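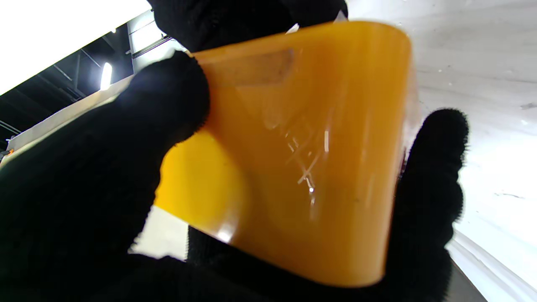

# Nallholm shallow trays

Rounded-corner plastic trays for snacks, mail and whatever else ends up on the table. Shallow and rectangular, in orange or black. The orange suits a pale table – it's easy to spot and a cheerful colour.

Price: $9 each, or 2 for $16

## Black

Glossy plastic with a smooth, flat face.
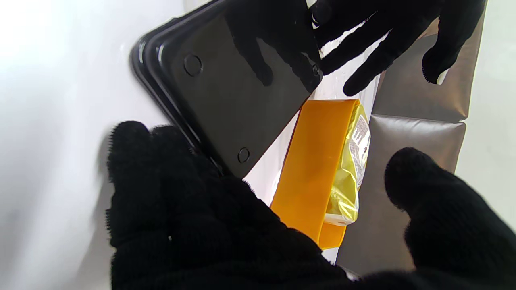 **Can I put the trays in the dishwasher?**
Hand wash only, in warm water with a soft cloth. Scouring pads will mark the finish.

## Orange

Holds a flat wrapped packet with no trouble. The low sides make it easy to reach in.
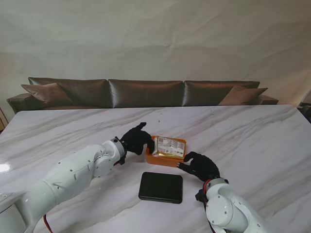 *Orange tray with wrapped packet, on white marble.*

## Delivery

Flat rate on all Nallholm orders, free over $75. Returns accepted within 20 days if unused – keep the box. Food is not included with any tray.

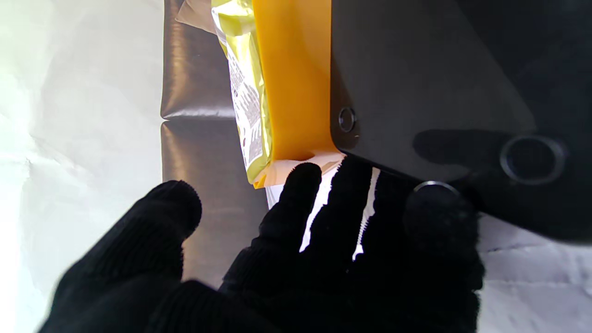
*Snack package, yellow with orange band. Sold separately.*

Also stocked at Fondoretti, Dhillon Centre.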